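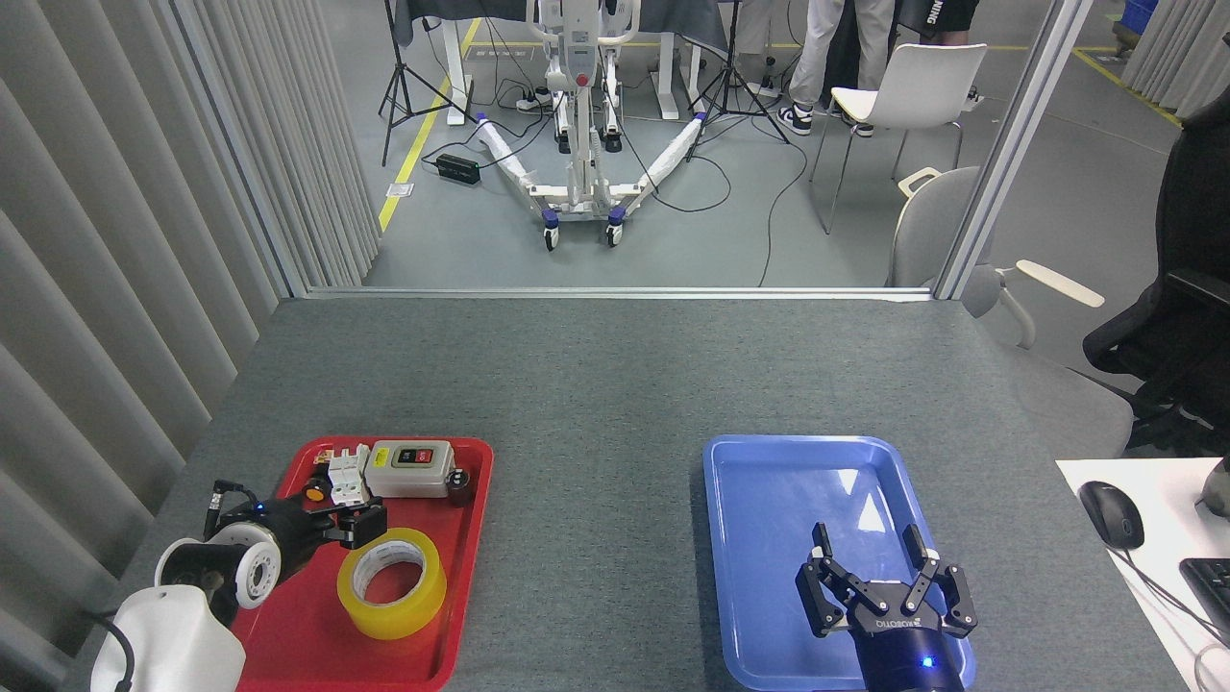 Figure 3. Sorting station: red source tray with mixed electrical parts and a roll of packing tape, blue target tray on the right.

4.2 Moving small parts between trays

The second shop-floor chore is one Thoa Giáp's team at Ivard does by hand at the start of every shift: clearing a tray of mixed parts into another tray. We ran 221 trials with the two-arm setup (Figure 3). A trial counted as complete when every part reached the blue tray and stayed inside it.

Part shape mattered more than part size. The switch box was picked up on the first try in most trials, while the round knob often rolled against the tray wall and had to be chased. The tape roll gave mixed results - a grasp across its full width tended to slip. In 13 trials a part was dropped between the trays, and a person had to put it back.

Workers at Ivard finish the same job in well under a minute. Our system took 4 minutes on average, too slow for the line but usable overnight. Section 4.3 repeats the test with the Stoica planner.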